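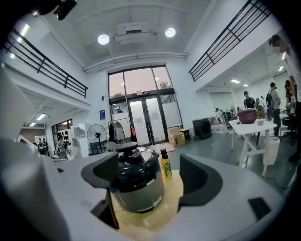 October, pressure cooker, Prallach kitchen set

Morning. Round table pulled out where there's light, cooker on it, oil next to it. Table wobbles toward the door side. Folded card under one foot, better, not great. Do NOT lean on it when turning the lid.

Job for today: get the cooker routine down to something Teresa can follow without me standing there. Open, load, close, lock, open again. Then a real cook over at Hanrahan this afternoon, they have the proper hotplate and the extractor.

Lid first. Went on crooked twice. It sits down and looks closed but the lugs aren't under the rim, you can feel it rock if you push on one edge. Trick is to drop it flat, wiggle, then turn. If it needs force it isn't seated. Writing this down becuase I will forget by next week.

Gasket: old one was flattened on one side, had a shine to it. Swapped for the spare from Lokeck. Much stiffer to turn now. Wiped a thin bit of oil round the ring with a finger, helped a lot. Too much and the lid slides when you pick it up, so thin. Manual for the other pot says vegetable oil is fine on silicone, can't find ours. Ask Skasteo for a pdf.

Valve: took it out, rinsed, held it up to the window, clear. Put it back. There was a bit of dried starch in the seat, picked it out with a toothpick. Whoever cooked rice last, please rinse it the same day.

Dry run, no heat:
water 1,000 ml in, lid on, lid off, pour out
no drips down the outside when tipped slowly
drips when tipped fast, goes down the side and under the base
towel under it from now on

Teresa Brennan came by, wants the table kept clear except for the cooker and whatever goes in it. Agreed. Tools and spare parts go on the side table, and not the white one with the red pot – that one gets knocked. Cardboard still needs to go out to recycling, have been saying this since the delivery. 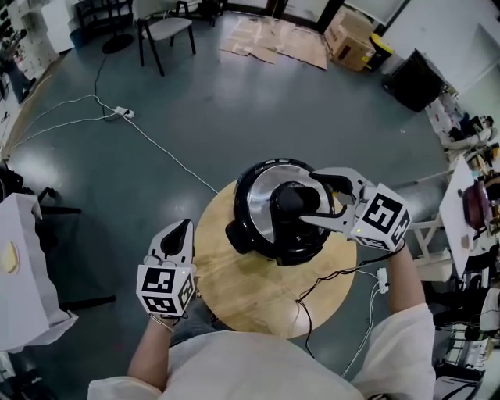
Can the lid be lifted by the top knob once it's unlocked? Fine when it's cold and there's no pressure, lift straight up and keep a hand on the side handle so the body doesn't come along with it. After a cook wait for the valve to drop, then tilt the far edge up first so the steam goes away from you.

Teresa asked that one, putting it here so it doesn't get asked three more times.

Knob screw: was a quarter turn loose. Tightened from inside the lid. Check weekly? Check before each cook, it takes seconds.

Afternoon, Hanrahan.
Chickpeas, 130 g dry, soaked overnight in the fridge there. Water to cover plus two fingers, should have measured, didnt. Spoon of oil to keep the foam down. Up to pressure, then heat to low and 6 min. Natural release. Too hard in the middle. Back on for the same again, good this time, skins mostly still on. Next time do it in one go and start there.
Drained weight – forgot to zero the bowl. Reads 538 with the bowl in it. Weigh the bowl tommorow and subtract.

New gasket held, no hiss from the rim at all. Slight hiss from the valve while coming up, then it seated and went quiet. Happy with that.

Smell of chickpea in the gasket already. Left it off the lid overnight, hanging on the hook.

To do
bowl weight
second spare ring from Lokeck, same size, take the old one along to compare
leveling foot for the round table, card is squashing already
mark closed position on lid and body with a paint pen
longer tea towel
cardboard!!
rice next, then the lentils if there's time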